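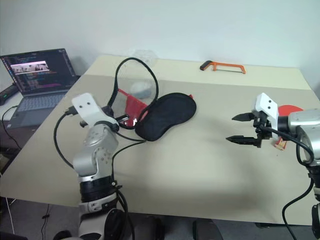 Workshop notebook, Lumside council records project
Monday, entry by Chak-lun Tse
Copy to: Rosemarie Kramer

Started 8:40. Today I continue with the handover folders of the old chief executive. The council has an acting chief since July and she asked for one list of all decisions that are still open, so we try to make this list from the minutes, the email register and the signed letters.

State of the work in the morning: 499 items in the register, of these 300 have a matching minute. I wrote last week that the rest is missing. This was too strong. Many are there, but under the name of the old department (before Housing and Streets were put together), so my search did not find them.

What I changed: the search now takes both department names. I ran it on the Dravomby ward only, to be careful. Three letters came up that I had marked as lost. All three are about the parking permits and all three have a signature, so I moved them to "open, signed".

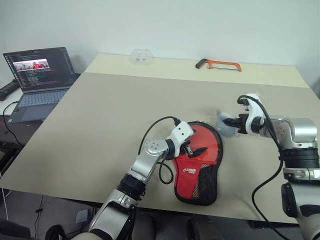

After that I ran it on the Rainer ward, where the result is less nice. The clerk there used the meeting date as file number, and when two meetings were on the same day the second file got the same number as the first. I do not want to rename anything before Rosemarie has seen it. For now I put a letter A or B behind the number in my own copy, and the original stays as it is.

Question that I could not answer: does a decision count as open when the council voted yes but no officer was named to do it? In the standing orders I find only that a decision must be carried out within 365 days. It does not say who starts the clock. I called the democratic services desk at 11:15, they will ask the legal officer and call back. No call until I left.

Things to do, in order:

1. Rosemarie: look at the double numbers in the Rainer ward and say if A and B is acceptable.

2. Me: write to the legal officer if there is still no answer, and put the question in one sentence this time. My last email to him was too long.

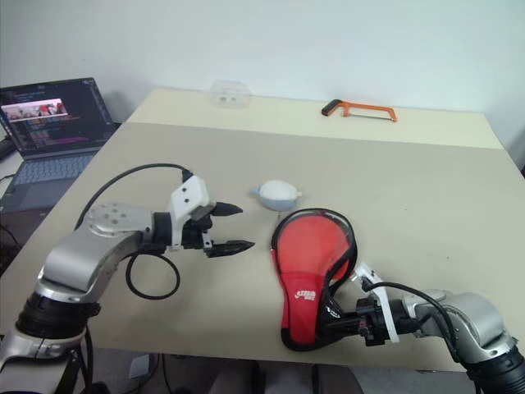 3. Me: run the search with both names on the remaining wards, one by one. Save the result after each ward.

4. Both: go through the contract with Trindari for the street cleaning. The extension was signed by the old chief executive alone and I cannot find the vote. Maybe there was no vote needed under the limit, but the limit was changed two times and I do not know which version was valid then.

About point 4 I spoke with Rosemarie at lunch. She remembers a closed session where the extension was discussed. The minutes of closed sessions are on the pink paper and kept in the other building, so we have to ask for them in writing. She will do the request, her name is already on the access list and mine is not yet. 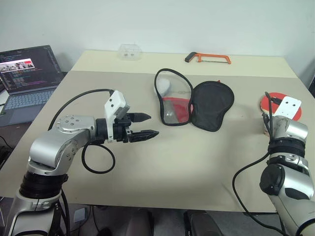 She also thinks that we should not use the word "missing" in the list at all, as the councilors will read it and then the newspaper will read it. I agree partly. If a vote is not found we must say it somehow. We settled on "not located" with the day of the last search behind it. I corrected this in the whole list, also in the heading of the second page where I first forgot it.

Small mistake by me: in the afternoon I sorted the list by title and did not include the column with the ward, so for some minutes every item had the wrong ward. I went back to the copy from noon and did the sorting again. Checked ten lines by hand against the register, they are right.

Stopped 17:05. The copy is on the shared drive, in the folder "handover, working". Please do not edit the one in "handover, final", it is still the version with the old wording.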